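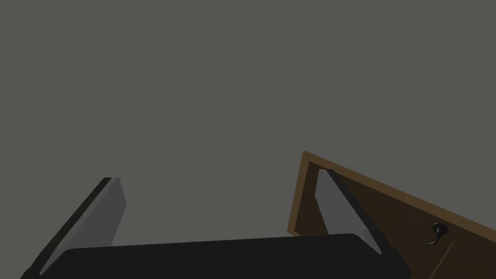 *Wrist view, gripper open, wooden panel with the black knob on the right.*

# Kirkovero Kitchen Demos

Hi! These are the simulated kitchen demos I've been collecting for our Steston policy – 2702 episodes so far, all driven by hand with a game controller. I do most of it on Saturday mornings, so the pace is uneven.

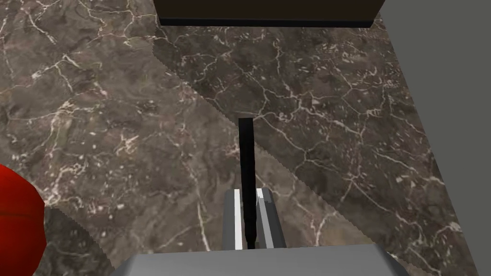

Contact is where my early policies fell apart. They'd hover over the counter forever or jam straight into it. So I now keep plenty of frames like the one with the thin black rod pointing at the veined marble, and I tag them `near_surface`. Please don't filter those out!

## Splits

- `train`: 2000 episodes
- `val`: the other 702, with different start poses

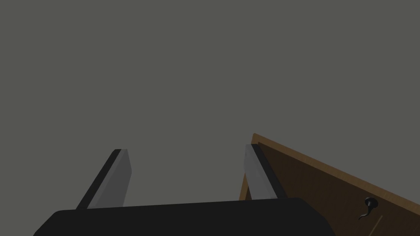 **Can I train on the wrist camera alone?**
Sure, that's how I ran the Prunow baseline, and it learned fine with a history of 2 frames. Add joint states if you have room for them.

Episodes are saved at 30 Hz. If your loader expects something slower, `resample.py` handles it (it's a bit slow itself – sorry).
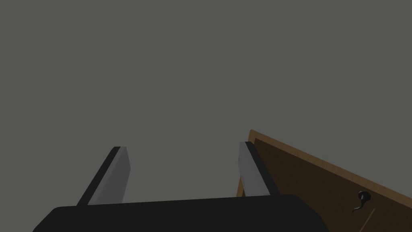

## Known problems

The Cuautle batch has gripper values flipped, so 1 means closed there. I'll fix it in June.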